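Curkden 8 Audio Guide Handset

Search this site Enter keyword Go

Print this page | E-mail this page
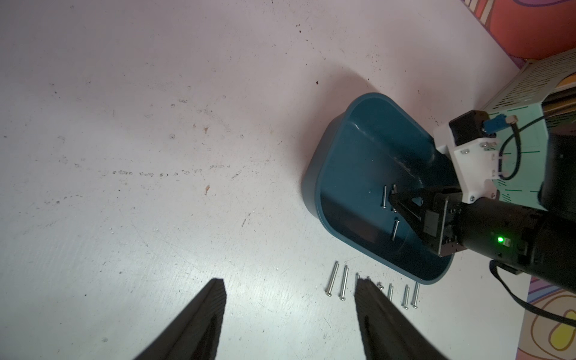

The Curkden 8 is a handheld audio guide for battlefield tours, war cemeteries, fortifications and open-air museums. It plays a recorded commentary when the visitor keys in a stop number or, on sites surveyed for it, when the handset comes within range of a marked position. It is supplied to museums, local authorities and tour operators, and can be hired by private parties.

The handset holds up to 391 stops. A stop may contain a main commentary and as many as seven further recordings, which the visitor selects with the side keys. Further recordings are normally used for eyewitness accounts, unit histories and directions to the next stop. Commentary can be stored in eight languages. The language is set at the issue desk and can be locked, so that it is not changed by accident on the route.

Operation

Press the upper key until the display lights. Key in the stop number shown on the site plan and press the green key. To pause, press the green key again. The commentary resumes from the same sentence if the pause is shorter than 143 seconds; after a longer pause it returns to the start of the paragraph. Volume is adjusted with the two keys on the left edge. The setting is cleared when the handset goes back in the rack.

In position mode the handset uses satellite reception and needs a reasonably open sky. It should not be relied on inside bunkers, in sunken lanes under heavy tree cover or in narrow streets. Keypad entry remains available at all times and takes priority over position mode.

Listening

The handset is held to the ear like a telephone. A headphone socket is fitted at the base. The neck loop for hearing aids plugs into the same socket and must be ordered separately. For groups, one handset can be set as leader and the others will follow it, stop by stop, within normal walking distance. Followers keep their own language and volume.

Commentary

Handsets are delivered empty or loaded with one of the Povero commentary sets. Each set is written for a single route and comes with a printed plan, a list of sources and a pronunciation sheet for place names. The sets cover the approach to the action, the ground itself, the civilian population and what was done with the site afterwards. Casualty figures are given only where the source list supports them, and disputed figures are described as disputed in the recording.

The general editor is Szabolcs Takács. Corrections sent in by visitors are passed to him and, where accepted, are included in the next issue of the set. New issues are released in August. Customers with a current licence receive them without charge.

Sites may record their own commentary. Files are prepared on an ordinary computer with the Vusomport loading program and copied to the handsets through the rack. Stops must be numbered without gaps. A stop number that has been withdrawn should be given a short message telling the visitor so, as printed plans tend to stay in circulation for years.

Recordings of veterans and other witnesses should be supplied at the best quality held. Please do not remove background noise before sending them. Transcripts are needed for every spoken recording and should note where a passage has been shortened.

Rack and charging

The Suominen rack charges and updates the handsets together. Updating runs overnight and must not be interrupted. A steady light means the handset is charged and current; a slow flash means it is charged but holds an older commentary. A fast flash indicates a fault, and the handset should be withheld from issue until it has been checked.

The battery lasts a full opening day under normal use. Cold weather shortens this, and winter sites should keep spares charged. Batteries can be changed by site staff. All other repairs should be returned to us.

Cleaning

Wipe the handset with a damp cloth between users. Do not spray liquid on the earpiece. Salt and sand should be brushed from the keys at the end of each day at coastal sites.

Supplied with the handset

Handset, wrist strap, battery, quick card in the chosen language. The rack, neck loop, headphones, loading program and commentary licence are priced separately. Hire handsets are sent out charged with one set loaded, and must be returned in the case provided.

Print this page | E-mail this page

Reader comments

Andor Szénási wrote:
We used these on a two-day tour with a party of mostly retired people. The sound was clear and the keys were large enough to manage with gloves on. Position mode was slow to pick up in the woods, so we went over to the keypad. I would have liked more on the engineers and less on the generals, but that's a matter of taste.

mapcase wrote:
Does the leader function work if half the group is on the older model? We have a mixed lot and can't replace them all this year.

Curkden Support wrote:
No. The older model can't follow a leader handset. It will play the same commentary sets by keypad.

hedgerow wrote:
The source list is worth having by itself. Stop 7 on our plan was printed on the wrong side of the river, though the recording had it right.

Post a comment Name Your comment Send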